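Clear film wrap, 800 roll
June, by Anežka Charvát
2 min read

Hasonard's clear wrap is back in at Tarnham. Goes over ribbed covers and joints, keeps dust off. 90 a roll, cheaper if you take 2. Cut it generous, smooth out the creases, tape teh ends. Small tears do happen, patch with an offcut. Lights still show through fine.

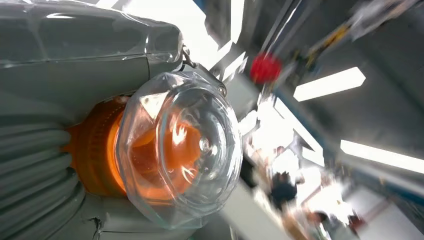 Vol. 2, p. 90
Film on a grey arm, orange ring left uncovered. Ask Kristýna Jireš for offcuts.

Related
Kato tape
Vondráček dust covers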